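Workshop Tips: Taking Cards Out of Old Desktops

Monday, January 28, 2019

I went to the open day at Skimus, in Ridosthorpe, to see their robot arm take apart office desktops for parts. I strip old computers at my own bench, a few a month, and I wanted to know if a machine does it in an order I could copy. Much of what I wrote down applies to anybody with a screwdriver and a dead PC.

Before you open the case

Shut down, pull the power cord, then hold the power button in for a few seconds. Touch bare metal on the case before you touch a board. Lay the tower on its side with the motherboard facing up. The arm at Skimus works on them that way too, and it saves a lot of fighting with gravity.

Clear more bench than you think you need. The Zwahlen bench mat they had on the hand-tool table is 795 mm long, and one tower with its side panel off used up most of it.

Graphics cards

Take out the bracket screw or open the retaining clip at the back of the case first. Next find the small catch at the end of the slot. It hides under the cooler on bigger cards and it is the thing most people break. Push it with a wooden chopstick if your finger won't fit. A screwdriver will slip and scratch the board.

Hold the card by its edges and pull straight up, away from the board. If it sticks, stop and look for a second screw or a power lead. The demonstrator said the arm is set to stop when the pull gets too high, and it stopped twice while I was watching. Both times somebody checked the catch and started it again. I used to rock cards from end to end. A little is fine, a lot bends the contacts in the slot.

Once the card is out, keep it upright until you have somewhere to put it. Set it down on cardboard or an antistatic bag. Carpet and plastic grocery bags are both bad choices.

Processors and sockets

On a socket with the pins in the board, keep your fingers, sleeves and rags well away once the frame is open. Bent pins can sometimes be straightened with a mechanical pencil that has no lead in it, but I have ruined more than I have saved. If you have the plastic cover for the socket, put it back on. Old thermal paste comes off with isopropyl alcohol and a coffee filter.

Screws and small parts

Skimus uses Cumau trays with 19 compartments. A muffin pan does the same job. I keep 3 sections: case screws, drive screws, and everything I can't identify. Label the cups with masking tape if you won't be finishing the same day.

Coin cells should come out before a board goes into storage. Put tape over both faces and take them to battery recycling.

The arm was slower than I am on a card that comes out easily. On a stubborn one it was more patient. They plan to run the open day again in July, and parking is behind the building.

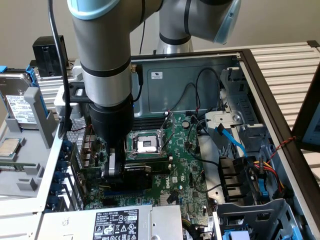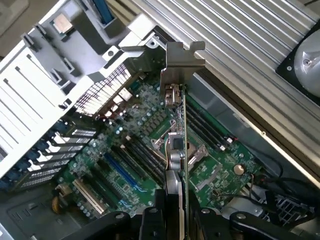 Robot gripper holding an expansion card at an open desktop case, in both pictures. Skimus open day, Ridosthorpe.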